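Why does a mug have a handle?

A mug is a cup with thick walls and a handle on one side. When a hot drink goes in, heat moves from the drink into the wall. This movement is called conduction. The wall warms up, and fingers pressed against it warm up too.

The handle touches the mug only at its ends. Less heat travels along it, so it usually stays cooler than the wall. Air also moves through the gap and carries some heat away.

Handles have a cost - they take up space. Round mugs without handles could stand side by side. With handles, each mug must be turned so that its handle points into a gap.

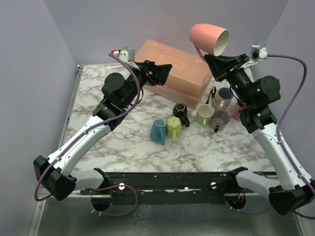 Mugs on a marble-patterned tabletop. The handles of the blue, yellow-green and black mugs point in different directions.

Try it: stand five mugs on a tray with the handles pointing outward. Then turn the handles inward and compare the space used.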